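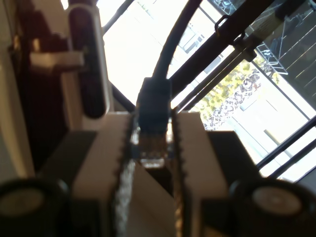

Someone at Arabzadeh, reading our first draft back in October, wrote in the margin that a network cable is the kind of thing people only think about on the day it stops working, and that we should say so early on. We agree, so we are saying it first.

Our project was about the cables in the Nunura study building, and what it would take to get them in order. When we started, the wall jacks had been labeled by at least two different people using two different systems, and the floor plan we were handed matched neither. A good share of our first month went into walking from room to room with a roll of tape and a marker, which was a nice way to get to know the building and a slow way to begin a report!

We kept to blue cable for the desk connections, with the molded boot over the plug. The boot costs a little more and can be a nuisance in a crowded switch, where it is hard to get a finger in behind it to press the latch. On the other hand, it keeps the cable from bending sharply right where it enters the plug, and that was the spot where most of the old cables had given up. Of the 37 we pulled out and tested, more than half had trouble at one end or the other, and very few had anything wrong in the middle.

The plug itself deserves a few words. An RJ45 has its row of contacts under clear plastic, so if you hold it up to a window you can check the order of the wires before you crimp (and please do, we wasted a whole afternoon by not checking). Each of the 4 pairs has to stay twisted as close to the plug as you can manage. Our early ones were untwisted much too far back, and they passed the simple tester and then ran slowly once they were in use. That puzzled us for longer than we like to admit.

For the records we used a shared sheet that we named Flemeck, after the old storage room where we did most of the work. Every cable got a short code at both ends, and the sheet lists the room, the jack, the length and the date it was last tested. Altogether we logged some 3,877 feet. We had also hoped to cover the Cullus annex, but the ceiling there could not be opened during the term, so its page in the sheet is still blank.

If another group picks this up, we would suggest labeling before pulling anything, and buying more short cables than seems sensible. The long ones end up coiled behind desks, where they gather dust and get kicked. The spare plugs are in the second drawer with the crimping tool.

Last updated March 30, 2020
Contact the project group | Copyright Nunura Student Projects | Back to top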